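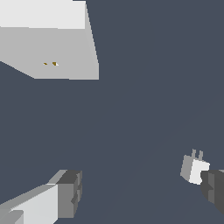
Four days without a phone charger (and what I did with them)

26 September 2018

So I left my charger in the hotel in Skedthorpe. Plugged in behind the nightstand, where I put it so I wouldn't forget it. By the time I noticed, I was on the bus to Virenstead with 9 percent battery and a bag of plums, and the next bus back wasn't until evening. I figured I'd buy a new one when I got there.

Virenstead has one store that sells that kind of thing, and it was closed for the owner's daughter's wedding. Good for her! I walked past twice to make sure, then turned the phone off and put it in a sock.

The first afternoon was rough. I kept reaching for my pocket every time I had to wait for anything -- coffee, a crosswalk, the lady at the guesthouse finding her glasses. I had no map, so I got lost on the way to the river and ended up at the back of a lumber yard, where a man pointed me the right way without my having to say a word. I guess I had the look.
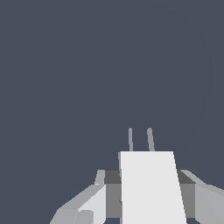
By dinner I'd calmed down a bit. I ate at a little place called Lương, which I picked because the windows were steamed up and the tables were full of people who clearly lived in town. I had the noodle soup, then the noodle soup again the next night, and by the third night they just brought it. With no phone to stare at I read the whole menu, both sides, and the back of the hot sauce bottle too. I couldn't tell you the last time I ate a meal alone without scrolling through something.

The other thing I did was write letters. Real ones, on guesthouse paper with a pen that skipped. I wrote 5 of them, and one was to my old neighbor Leonidas Zacharopoulos, who moved away in February and whose number I'd been meaning to call ever since. My handwriting has gone completely to pieces (sorry, Leonidas, the word in the second paragraph is "gutters").
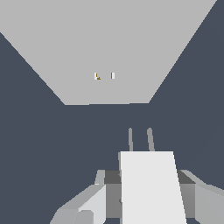 I slept better too, although the bed was awful, so I don't know what to make of that. Without an alarm I woke up when the bakery trucks started backing up under my window, and I'd lie there a while and then go down and get a roll while they were still warm. That was the best part of the trip, easily.

I did miss having a camera. There was a dog asleep on top of a parked car on Firker Street and I'd give a lot to be able to show you that dog.

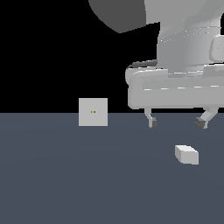
Turning it back on

When I finally got home and plugged in, there were 1,933 unread emails, most of them from a shoe store. I had 26 texts, and about half of those were my sister asking if I was dead, then asking if she could have my bike. I called her first. Then I went and unsubscribed from the shoe store, which took longer than the call.

I'm trying to keep one evening a week with the phone in the sock. So far I've managed it once. Next trip I'm packing two chargers anyway.

14 comments
Share this post: 5 shares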